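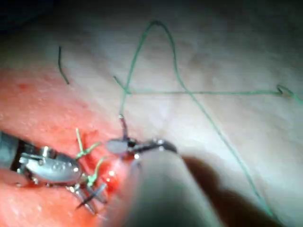

Left instrument jaws won't close all the way, green suture keeps slipping – fault 1281

Asked by Rangi Sheehan
Tags: surgical robot, instruments, suturing, faults

Practice tower in our skills lab, Fusto arm software, Broritz 4 console. Left driver started acting up in January. I squeeze all the way and the jaws stop short, then the thread slides out when I pull the knot down. Sometimes it catches again if I let go and regrip. Then fault 1281 and the left arm locks, other arm is fine.

Swapped the drape adapter, rehomed 2 times, same thing. Instrument counter says 300 uses. Is it the arm or the instrument? Don't want to pull the arm out of service if its just a worn tool.

3 answers

Mercy Nyanda
Accepted

Put that instrument on the right arm. Fault follows it = instrument. Stays left = arm. Do this first, takes a minute.

My money is on the cable in the wrist. They stretch, the jaw stops short, the motor keeps pulling and the software trips on torque. Look at the pulleys under a loupe for a frayed strand. If you see one, bin it. Don't trim it, a broken strand can drop off in the tissue.

And please stop clearing the fault and carrying on. When ours locked with the needle still held we took hands off, kept the camera on the tip, and used the manual release with a second person holding the needle in the other driver. Tag the tool, write down the time and the code, send it back.

Dasow_tech

Had this on a Tuhiwai cart, was the sterile adapter not seated. Listen for the click. You said you swaped it already so maybe not.

kbench

same problem here, did you ever fix it?

Comment from Rangi Sheehan: moved it to the right arm, 1281 on the right within one knot. So instrument. Frayed strand by the second pulley – tagged and out. thanks Mercy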